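Notes from running check-in at the Virkbridge supper

The Virkbridge community fundraiser had 161 people seated this year, and I ran the door list and the pledge sheet for the second time. Last year I wrote nothing down and had to work it all out again, so these are my notes, mostly for whoever gets the job next.

The guest list came out of Poseck, the ticketing tool the center moved to last fall. Poseck exports one row per order, with the guest names packed into a single field and separated by semicolons. If you sort that file by last name you get the buyer's last name, and everyone else at the table disappears from view. Split the field first, then sort. I also add a column for the buyer, so that a guest who is missing under their own name can be found under the person who paid.

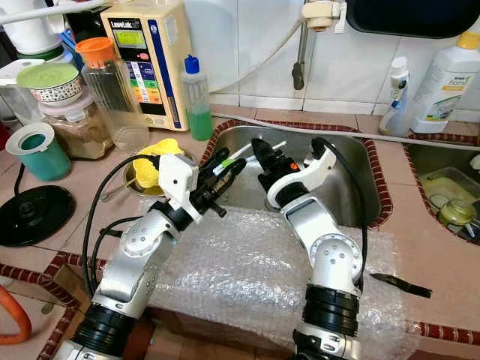

Bubble wrap over part of the sink.

Print two copies of the list, one sorted by guest and one sorted by table. A tablet is fine until two people need it at once. We opened the doors at 5:30 and the line peaked about ten minutes later, with most of the delay coming from people who wanted to change tables. Next year I would put table changes at a separate desk and keep the door for names only.

Split the alphabet by count, not by letter. A–M and N–Z looks fair on paper. On our list it put 73 guests on one side and 88 on the other, and the busier side was also the side nearest the coats. Moving the break one letter earlier would have fixed most of it.

Seating was by request where a request existed. The Bukholm group asked for two tables side by side and got them. For everyone else I filled from the front, leaving one open seat at every third table for walk-ins. Walk-ins used nearly all of those seats, so the ratio can stay as it is.
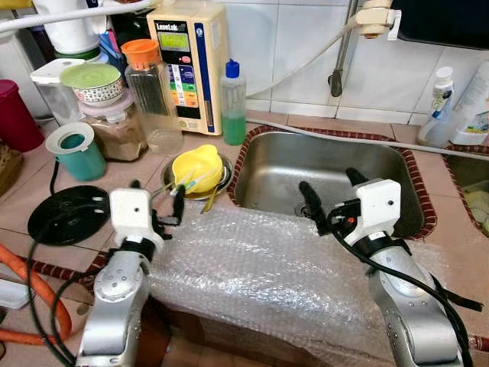 Counter and sink, with clear wrap across the front edge.

The pledge sheet needs more work than the door. Cards were collected after the main course and typed in at a side table while the program continued. The total read out at the end of the evening was $2,930 short of the correct figure. Two causes: a stack of cards from the back of the room arrived after the cutoff, and one monthly pledge was entered as a single gift.

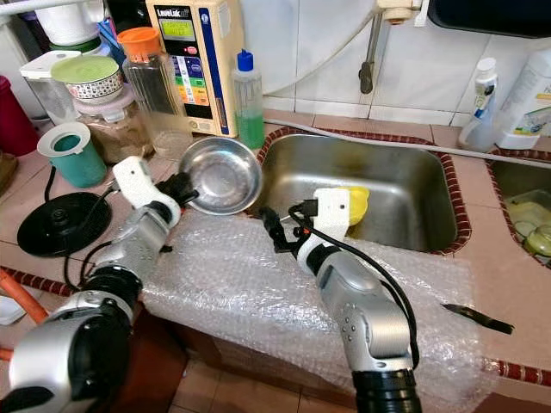
The second error is a form problem. The card has one blank for the amount and a small box marked "monthly" below it, and at typing speed the box is easy to miss. I have asked for a new card with two separate blanks. The sheet should also have its own column for the number of payments, with the total calculated from it.

For the first error, set a cutoff and announce it to the table hosts before dinner. Allow 30 minutes between the last card and the announcement. We allowed less than that.

Sound was rented from Vahidi again. Ask them for the longer microphone cable. The outlet by the stage is on the same circuit as the coffee urns, so run the speakers from the hall side. 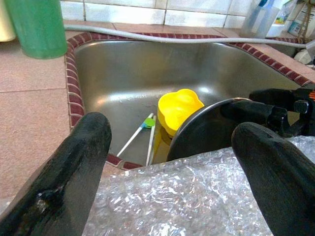 Sink basin and tiled counter.

Still open: whether Poseck can export one row per guest (support says there is a setting, I have not found it), and whether the thank-you letters go out before or after the card payments clear. Last year they went out before, and four had to be corrected. The blank templates are in the shared folder, in the one marked March.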